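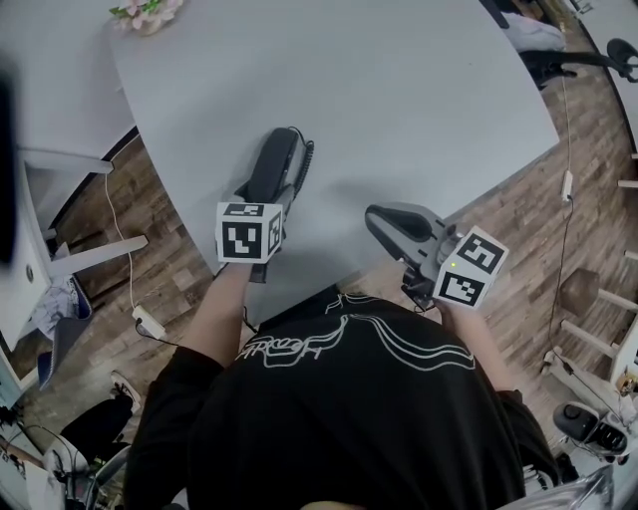
Recording with two hand-held grippers, marker cubes attached. Durkora project, August.

Durkora - Frequently Asked Questions

14 comments | Share

What is the main result?
We trained one policy for two-arm table tasks using only demonstrations made with hand-held grippers. No robot was used during the recording. On the test robot the policy completed 783 trials from a total of 900, over nine tasks with 100 trials each.

Why do the grippers carry cubes?
Each gripper has a white cube with black square markers on its faces. From the markers we calculate the position and the rotation of the gripper. A cube is better than one flat marker for us, as the operator turns the wrist very often and one flat marker would be lost from view.

What happens when a cube is hidden?
For a short gap we fill the path between the two known positions. If the gap is longer than 26 video frames, we cut the recording at this place and keep the parts separately. We tried also to fill the longer gaps, but the policy then learned small jumps, mostly near the moment of grasping.

Must both grippers be the same model?
No. In the picture one is black and the other is light grey. What must be correct is the transform from the cube to the finger tips, and this you measure for each gripper. Please measure again if you remove the cube, even when you put it back in the same holes.

How many demonstrations do I need?
We used 300 per task. With 100 per task the simple tasks (moving a cup, closing a lid) were almost as good, but folding became clearly worse. We did not test more than 300, so we can not say where the curve becomes flat.

Does the operator need experience?
A little. Krisztina Virág, who prepared the recording protocol, asks every new operator to practice for one morning, and these first recordings are not used. The most common mistake is to move both hands faster than the robot arms can follow.

Can I use the data with another robot?
Probably yes, if it has two arms and a similar opening of the gripper. The group of Ásdís Oddsson ran our policy on the Hedegaard arms without new training. Three tasks worked well. Pouring did not work, and we think the reason is the reach of the left arm - but this is not confirmed.

Where is the code?
The tracking code and the calibration sheets are in the Zivura package. The training code will follow when the cleaning is finished. Questions about the license should go to the project address and not in the comments.

This site uses cookies to remember your settings. Accept | Decline

Related
Calibrating a marker cube in Zivura
Notes from the Esby workshop on two-arm tasks
Durkora: list of tasks and scoring rules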